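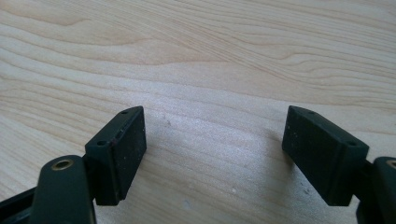 Does the grain matter if we're painting it anyway? One of you asked me that on the way out last time, and I've been chewing on it all week, so it gets to go first in these notes. Short answer: yes, a bit. Paint hides the color but it won't hide a ridge, and the wavy stuff likes to stand up the minute something damp touches it.

Natville Evening Woodwork, handout 3
Reading a pale surface before you finish it
2018-09-16

Okay, so grain. When I say "figure" I mean the pattern you see on the face, the swirls and ripples and those long ovals that look like contour lines on a hiking map. Straight streaks are the easy part. You sand along them and go home happy. Where the lines bend or crowd together, you can't follow them with a sanding block (I've tried, you look like you're icing a cake), so pick the main direction and stick with it.

Then there's dust. Pale wood is sneaky because the specks are pale too! Get your head down low and look across the surface toward the window – the flecks show up much better that way. Wipe, look, wipe again. I use a barely damp cotton rag and then a dry one.

And don't trust a bright patch. Glare can make a perfectly even board look washed out in the middle. Move yourself before you reach for more sandpaper.

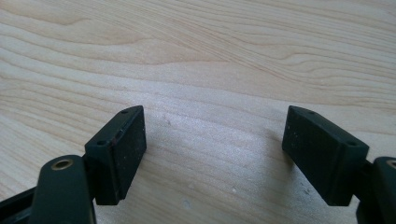
So how do I tell if it's maple or birch? From the top alone, I mostly can't, was the reply from the back bench, and I'm with the back bench on that. Color is a lousy guide. Look at an edge or an end if you can get at one, and look underneath.

For October: bring one pale offcut, any size you can carry on the bus. Gullik has a scrap bin by the loading door, and the Bilyk yard out on Wurkasgate will usually let you dig. Write on the back which way you think the grain runs – pencil please, marker bleeds. We'll be oiling half of each piece and leaving the other half bare, so wear old sleeves.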